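So we've had the robot at Zarkmont for over nine weeks now, and people keep asking me if I'm scared for my job. I'm really not! What bugs me is smaller than that and harder to explain at dinner.

I used to do the fetching. Somebody upstairs wanted a box of samples, I walked it over, and on the way I heard whose kid was sick and which order was going sideways. That was maybe half of what I was good for (my old boss Rimantas would say more than half). Now the robot does a lot of the fetching and I sit at a screen and approve things. My feet feel great. I know way less about everybody.

Jurgita in receiving loves it, and I get why. She lifted crates for 14 years and her back is a mess. I'm not going to tell her the old way was better just because I liked the gossip.
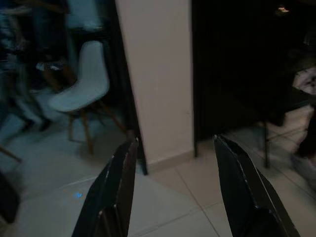
But I do wish management would quit saying the time we save is "free." It goes straight into more tickets. If a machine takes the walking off my plate, let me keep a bit of that time for talking to people, because the talking is how we used to catch mistakes before they got to a customer. I've asked for that twice now, and I'm asking again at the next staff meeting.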